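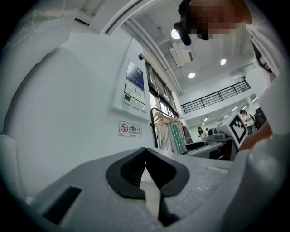 Umance Hand Gripper, six weeks in

I bought two of these in August to replace the leader arm we had been using to teach pick and place jobs. The leader arm worked, but it took up half a bench and new people needed most of a day before their demonstrations were any use. With the Umance you hold the gripper in your hand, do the job, and the recording gets turned into training data for the robot afterward.

Price was $800 each, plus $200 for the calibration board and the spare fingers. Software is included for the first year. I have not been told what it costs after that.

Our task is hanging clothes. Pick up a hanger with a shirt already on it, carry it to the rack, get the hook over the bar, let go. It sounds easy and it is a bad job to teach by remote control. With the leader arm you can't feel the hook touch the bar, so people push too far and the whole rack moves. Holding the gripper yourself, you feel it right away and slow down. The demonstrations look a lot smoother as a result.

So far we have recorded 3132 demonstrations across both units. The software threw out 409 of them, nearly all for lost tracking. Most of those came from one spot next to a big window, in the afternoon. Moving the rack away from the glass helped. Closing the blinds helped more.

The ridged rubber fingers hold thin plastic hangers well. They are less good on wire hangers, which twist sideways in the grip. I tried the softer pads from Zomska and went back to the originals after a day.

Things I don't like. The body is wide, and with small hands you get tired after twenty minutes or so. It is also easy to reach for things in a way the robot arm can't. The software warns you about this only after you upload, so you can lose a full batch on Thursday and find out on Friday. The Peller unit we had on loan beeped while you were recording, and I miss that.

Support answered both of my emails the next day. The manual is thin, and the section on mounting the matching fingers on the robot has the left and right drawings swapped.

I would buy it again for any task where touch matters. If you only stack boxes, keep your leader arm.

Four stars.

Tsoukalas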